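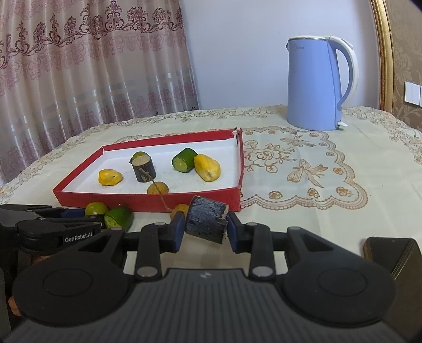
What is the best tray for a table activity with fruit and vegetable pieces?

The lid of a plain, shallow box, placed on an ordinary tablecloth, serves better than most trays sold for the purpose.

5/21/20
By Levente Vass

200 shares
15 comments

The Runitz learning centre is at present reviewing its list of approved equipment for food sorting and food handling sessions. The draft now in circulation would withdraw all household containers from the activity tables by the end of July and would put in their place a moulded tray with fixed compartments, supplied in one size. I have been asked for a view, and I wish to set it out at greater length than the comments box on the consultation form allows. My view is that the draft should be amended, and that the box lid should stay.

The activity itself needs little introduction to those who run it. Pieces of fruit and vegetable, real or modelled, are set out within reach. They are picked up, turned over, compared, put down again and, sooner or later, put into some kind of order. The same session is used with children of nursery age and with older adults who are regaining the use of a hand. In both cases the value lies in the handling. A lime has to be held differently from a length of cucumber, and a lumpy yellow chunk differently from either. The tray has one duty, which it should perform quietly: to mark out a place where the pieces belong, without deciding in advance what the person is to do with them.

The compartment tray decides a great deal in advance. It has six wells. A person who is given six wells will look for six groups, and will conclude that something has been done wrongly if there are only four. I observed this repeatedly when the Goh annexe used such trays. Participants who had been sorting happily by colour on a bare cloth stopped and asked which well was for which food. The staff answered them, as anyone would, and from that point the session became a matter of following directions. Large pieces also fitted badly. A long piece had to be laid across the dividers, where it rolled off, and the person concerned was told to choose a different one.

A lid has no wells. Its floor is a single surface with a low wall round it, and that is all the structure the activity requires. If the inside is white, so much the better. Pale cut faces are harder to make out on white, and I accept the point made by colleagues on this subject, but greens and strong yellows stand out plainly, and very dark pieces more plainly still. A coloured rim helps too. Red against a cream cloth gives an edge that can be found at a glance, including by those whose sight is poor. The compartment trays at the Goh annexe were grey throughout, and their edges were lost on the grey tables.

The principal objection in the draft is that lids do not keep their shape. They do not. A corner works upward, a side begins to lean, and the walls cease to be quite straight. I would ask the authors of the draft to consider what harm follows from this. The pieces do not escape through a bent corner. The person using the lid is not misled by a wall that leans outward; if anything, a leaning wall is easier for a stiff hand to pass over. When a lid becomes too soft to be of use, it can be replaced from the store cupboard at no cost. The moulded tray keeps its shape well, but a cracked one must be reordered from Zurnano, and the last order took most of a term to arrive.

The second objection concerns cleanliness, and here I think the draft is partly right. Cardboard cannot be washed. Where cut produce is used, juice will soak into the base, and a lid in that state should be thrown away at the close of the session. I would support a clear rule to that effect. I would also support a rule that any lid used for fresh food be lined, and that no lid be passed from one group to another. These are modest requirements and they could be added to the existing guidance in a single paragraph. They do not amount to a case for withdrawal, particularly for sessions in which model pieces are used and no moisture is involved at all.

The third objection is one of appearance. The draft states that household containers "do not present the activity to a professional standard". I find this the least persuasive part of the document. The people who attend our sessions go home afterwards, and we say to them and to their families that the work should continue there. A family that has seen the activity done in a moulded tray will assume that a moulded tray is needed. A family that has seen it done in a box lid, on a tablecloth of the sort kept in the sideboard, will understand that the means are already in the house. At Giltau, where lids have been in use from the start, relatives have told me that they set up the same activity at the kitchen table the same evening. I have not once heard this from the Goh annexe.

I should say something about the cloth, because the draft would remove that as well and would have us work on the bare laminate. A cloth deadens noise. It stops round pieces from travelling, or at least slows them – anyone who has followed a lime across a hard floor will see the advantage. It also makes the ground outside the tray into a usable place. This matters more than the draft allows. In a good session the pieces do not all stay in the lid. Some lie in front of it, some beside it, and a person who has set a piece of cucumber down on the cloth has very often done so on purpose, having put it aside until its partner is found. On a bare table those pieces roll or are swept back by a helpful member of staff, and the thought behind them is lost. Lace edging is sometimes mentioned as a nuisance. I have known fingers to catch in it, and a plain hem may be preferable for some participants, but a decorated border hanging well away from the work does no damage to anybody.

On the matter of string, I would urge more caution than either side has shown. Joining pieces with a length of string, or winding string about one of them, adds a useful difficulty. The person must lift one piece with the other in mind, and must notice when the string has gone over the rim. It is a good exercise for those who are ready for it. It should not be offered to very young children except with an adult seated beside them, and the string should be kept short. The present guidance is silent on this. The draft is also silent, although it devotes two pages to the dimensions of wells.

There remains the question of time. Sessions at Runitz run for 90 minutes, and the draft claims that compartment trays allow quicker setting out and clearing away. In my experience the setting out is indeed quicker, by a very little, if someone has stored the pieces in their wells. Clearing away is slower. Each well must be emptied and wiped, and the corners hold crumbs. With a lid the pieces are tipped into their box and the lid goes back on top of it, provided it has been kept dry. I would add that participants can do this for themselves, and that many of them like to.

My recommendation is therefore that the clause withdrawing household containers be deleted. In its place I propose that centres be permitted to use shallow box lids with a light interior, lined where fresh produce is handled and discarded when soft or stained; that tablecloths remain in use; and that a short note on string be written by those who teach with it. Compartment trays already bought may be kept for participants who ask for them, and there are a few who do. Some people are calmer with a fixed place for each thing, and they should have it.

Responses to the draft may be handed in at the Runitz office or at Giltau until the end of the consultation. I would particularly welcome the views of staff who have used both kinds of tray with the same group, as the draft cites none.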